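The Gray Bin
Reading time: 8 minutes
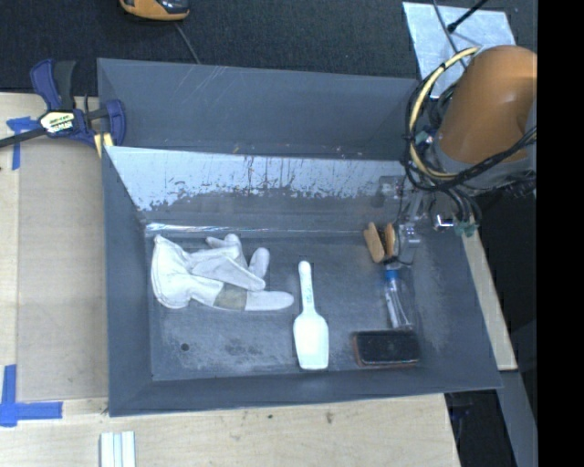 When Ebere Jibrin came to clear her uncle's workshop in Ulldale, she brought two boxes. One box was for the things to keep and the other was for the things to give away. For the rest she would use the gray bin, because it was already there on the bench and it was too heavy to move.

It was January and the key did not want to turn. She breathed on the lock, as her uncle used to do, and tried again. Inside, the air smelled of glue and cold stone. The light switch was behind the door, lower than in other houses, because he had put it there when she was small and wanted to be the one who turned on the light.

She was thirty-four now and had to bend down for it.

The family had divided the work by telephone. Her mother took the papers. Her brother took the car, and also the trouble of selling it. Ebere got the workshop. "You liked it there," her mother said, as if this was a reason to be the one who empties it.

She had until four o'clock. The man from Utstead would come then with his van, and he had said on the telephone that he paid 300 for everything, good or bad, and that he did not wait.

She started with the shelves, which were easy. Jars of screws went into the box to give away. So did the clamps, the saws and the long rulers. The books she put into the other box without opening them, for she knew herself. By noon she had cleared the whole left wall, and she ate a cheese sandwich standing up and felt proud of her speed.

Then she came to the bench and looked into the bin.

There was a glove in it, white and crumpled, with the fingers spread. There was a scoop or spatula of white plastic, and a thin clear bottle or tube with a blue cap. It was not much. She had filled bigger bags that morning without a second look. She reached down to take the glove, and she did not take it.

Her uncle had repaired musical instruments, mostly accordions, and in the last years also anything that people carried to his door. He was not a famous man. In Ulldale they called him "the one below the church," and if somebody's radio was silent or a chair was weak in the leg, it went below the church and it came back better. He charged little. He wrote the sums in a green notebook and he forgot to collect them.

He had one rule in the workshop, and Ebere learned it before she learned to read a clock. What is in the bin is not finished.

Every job had its turn in the bin. He put there only what he needed for that job, and he took away each thing when he had used it for the last time. If the bin was empty, the work was done and they could go upstairs and eat. As a girl she used to stand on a crate and look over the side to see how far it was to supper.

"Still three things," she would say.

"Then still three things," he would answer, and he did not hurry.

The floor of the bin was scratched all over with pale marks. She remembered some of these marks being made, or she believed that she did. There was a small round hole too, and once she had dropped a pea through it to learn where it would go. It went nowhere. It stayed between the bin and the bench, and perhaps it was there today.

So he had not finished. He had gone to the hospital in Rernora in the autumn, with a small suitcase, and he told everybody he would be back before the frost. He had left a job on the bench. But what job?

She sat down on the stool. Without wanting to, she began to think as he had taught her. One wears a glove for something that burns, or stains, or has a sharp edge. One uses a scoop for something that one must lift or spread. The bottle she held against the window and turned, and there was no name on it that could help her. She put it back in its place, very exactly, and then she was ashamed that she had been so exact.

The green notebook was in the drawer with the pencils. She looked for the last page.

His handwriting had become large in the autumn. It said: "Daza, box for the bread. Lid. 20. She says no hurry."

Mrs. Daza lived on the other side of the bridge. Ebere had known her all her life and had never had a conversation with her that was longer than the weather. She looked at the clock. It was ten past one. A reasonable person would close the notebook and go on with the right wall. Ebere put on her coat.

Mrs. Daza opened the door in an apron and looked at her for a long time.

"You have his forehead," she said. "Come in, you let the warm out."

It was a kitchen with a low ceiling and very many plates. On the table a loaf was lying in a towel. Ebere explained about the workshop and the van and the notebook, and she heard how foolish it was. She asked about the box for the bread.

"It is with you," said Mrs. Daza. "I mean, with him. I brought it in September. The lid was split from one end to the other. It was my mother's box, and I had put a hot pot on it like a donkey."

"I didn't see it there."

"Then look under something. He always put things under something."

She did not let Ebere go without coffee, and with the coffee came a story. In the year of the flood, her husband had carried his accordion down to the workshop with water still running out of it. Ebere's uncle opened it and laid all the reeds in a row, 88 of them, and he dried each one by hand. It took him the whole spring. When her husband came to pay, her uncle looked in the notebook and said he could not read his own writing.

"He could read it very well," said Mrs. Daza. "I saw it myself. It was 900."

They were quiet for a moment – the good kind of quiet, with the spoon going in the cup.

"So you see," Mrs. Daza said, "I would not have asked about a bread box. I thought, let it be. But if you find it, I don't need the lid. I can put a towel over it."

It was twenty past two when Ebere was back. She looked under the blankets, and under the folded sheet by the stove, and at last under the bench itself, behind the crate on which she used to stand. The box was there, wrapped in newspaper. The lid was lying on top in a separate sheet.

He had already glued it. She ran her thumb along the place where the split had been, and she could feel it only because she knew where to look. It needed the last part, the oil and the wax and the rubbing. She knew this part. It was the part he used to give to her, because it was slow and could not be spoiled.

She carried the lid to the bench and found the wax on the windowsill. She looked at the bin again. Maybe the glove and the scoop and the bottle had belonged to this lid, and maybe to some other job which he had never written down. She would not learn it today. She took off her coat and turned up her sleeves.

One must rub in the direction of the grain. One must not press. He used to say that a person who presses wants to go home, and the wood can feel it. She did not press. The light moved from the window to the floor and from the floor to the stove, and the right wall stayed as it was, with all its hooks full.

At four o'clock the van came. The man from Utstead was younger than his voice. He stood in the doorway with his hands in his pockets and looked at the two boxes and at the full right wall, and then at her.

"You're not ready," he said.

"No."

"I told you I don't wait."

"You told me," Ebere said. "You can take that box. The clamps are good."

He lifted one of the clamps and opened and closed it. Then he nodded toward the bench. "And that one? I could use a big bin."

"That one is not finished."

He did not understand, but he was polite about it. He gave her a part of the money for the one box and wrote his number on the doorframe in pencil, as people in that valley do, and he drove away without turning on his lights.

She worked until she could no longer see the grain. Then she wiped the lid and laid it on the box, and it closed with a small sound of air. She would carry it over the bridge in the morning. Mrs. Daza would want to pay, and Ebere thought already about what she would say concerning the handwriting.

She stood the box by the door. After that she went to the bin and looked over the side. She did not need the crate anymore.

"Still four things," she said.

She bent down to the switch and turned off the light, and went upstairs to see if there was anything to eat.

More stories
The Ferry Clerk's Umbrella
A Room with Two Calendars
My Father Buys a Goat
Snow on the Rernora Road
What the Baker Owed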